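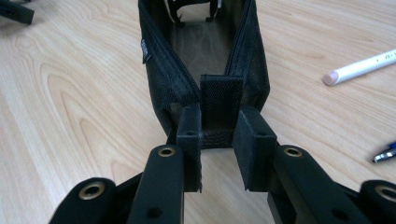 Tatsuya Amano had asked that the writing cases be dealt with before anything else in the Rurkow office, on the grounds that a case which goes back on the shelf unchecked is a case that comes back with a complaint. The request was noted, and the morning was arranged accordingly.

August 29, 2021. Stationery, continued from the previous entry. The black mesh pouch was taken first. It is of the long zippered kind that the office adopted in June, when the stiff Kershaw boxes were withdrawn from use. Staff have been content with the change on the whole. The mesh lets air through and the case lies flat in a drawer — a point the boxes never managed.

The standing instruction for desk sets remains as follows. Each case is to be opened fully and emptied onto the table. Writing instruments are tried on scrap paper. Anything dry is set aside for the Flirnar return bin, and the remainder goes back in with the points facing the same way. The zipper is then drawn from end to end. 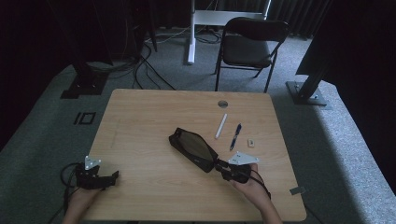
Zippered pouch on the oak-toned table, with a blue ballpoint pen and other small items toward the far side.

I have again recommended that erasers be kept apart from pens. Ink finds its way onto them in transit, and an inked eraser does more harm to a ledger page than the original error.

The Postska order was reviewed in the afternoon. It allows for up to 300 pens, and I have asked that the quantity be held at that figure until the cupboard on the second landing has been gone through. Two letters on the matter remain unanswered.

Carpet in the same room to be vacuumed before the next session. Key returned to the front desk. Labels for the new cases still outstanding.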